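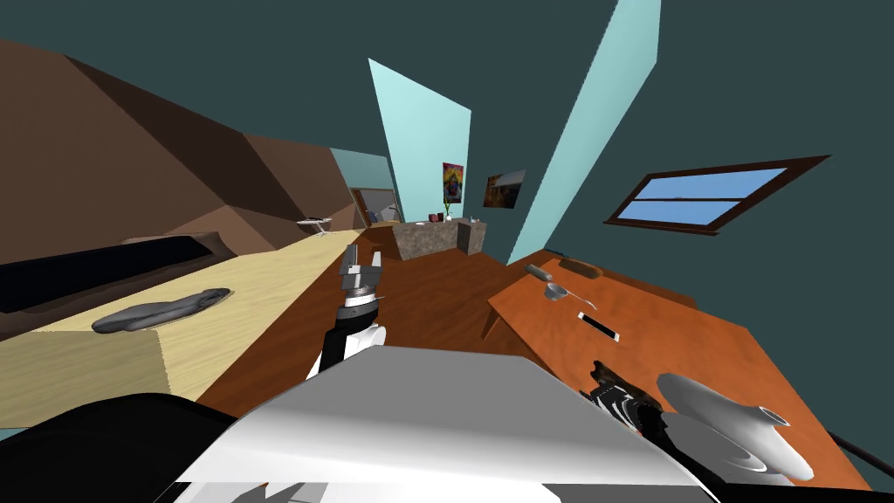
*Simulated room, two-arm robot at the table. The right gripper is reaching in by the white pitcher, the left one is open and empty.*

# How to test whether a robot can clear a table

Last updated 16/02/2022

People ask us whether a machine can tidy a room yet. The short answer is that it can do parts of the job, some of the time, and the only way to find out which parts is to test one chore at a time. This page explains how we do that at Radusia with a two-arm robot in simulation. You can use the same steps with any simulator that lets you place objects and log contacts.

## What you need

- A simulated room with a table and somewhere to put things down
- A robot model with two arms and simple grippers
- A mix of objects, flat ones and tall ones
- A log file and a spreadsheet

We call our room Brultby and our task runner Orkutum. The names will come up below.

## Step 1: Write the chore down in one sentence

"Clear the table" is too loose. Ours reads: "Move every loose object from the table to the counter, upright if it started upright, with nothing dropped." If two people on your team would score the same run differently, rewrite the sentence.

Decide now what doesn't count. We don't score neatness and we don't score speed, apart from a cutoff at five minutes.

## Step 2: Pick objects that are hard in different ways

A phone lying on a table is harder than it looks. There is very little edge to hold, and a gripper coming straight down tends to push it flat. People slide a phone to the edge of the table and pinch it there. If your controller has no sliding move, expect it to fail on the phone nearly every time.

A pitcher gives the gripper more to work with, but it is round, glossy and can tip. Set its weight properly. A pitcher with the default mass will behave like foam, and your results will be too good.

Small things with long thin handles come next. The handle is easy to close on, but the heavy end swings when the arm lifts. Record the angle of the object as well as its height.

## Step 3: Set the start positions

Save one fixed layout and use it until the basic run works. After that, let Orkutum (or your own script) shift each object by up to 2 inches and turn it to a random angle. Don't move the furniture yet.

Check that no object starts inside another one. Overlaps make things jump at the first time step, and the run is wasted.

## Step 4: Give each arm a job

Start with one arm only. Park the other one out of the way and run the whole chore. It will be slow, but the log will be easy to read.

Then add the second arm. We split by reach: each object goes to whichever arm is closer. Both arms working at once over a small table will collide sooner or later, so put a shared zone in the middle and let only one arm in at a time.

## Step 5: Run it and score it

Our August batch was 2211 runs. For each run, save:

1. Which objects reached the counter
2. Which were dropped, and from what height
3. Any contact between the arms
4. Whether a person would have had to step in

The fourth line is the one to report. A robot that clears most of a table and then stops with an arm across it hasn't saved anyone much work.

Watch some of the runs too. In our batch, 215 were marked as passed with the pitcher lying on its side on the counter. The upright check was reading the wrong axis - a two-minute fix, but we would have published the number.

## Step 6: Change the room

Once the fixed layout works, change the lighting, the table height and the distance to the counter, one at a time. We use a second room, Pilkington, which has a narrower gap between table and counter. Scores dropped there for every controller we tried, mostly on the turn.

## So can it do the chore?

Single objects with a clear place to hold, in a room it has been set up for: yes, often enough to be worth building on. Flat objects, a crowded table or a new room: not without someone nearby. Simulation also leaves out spills, sticky surfaces and worn gripper pads, so read any score from it as the upper limit for the real robot.

The Orkutum config for the fixed layout is in the `layouts` folder. Copy it before editing - the runner saves over the original on exit.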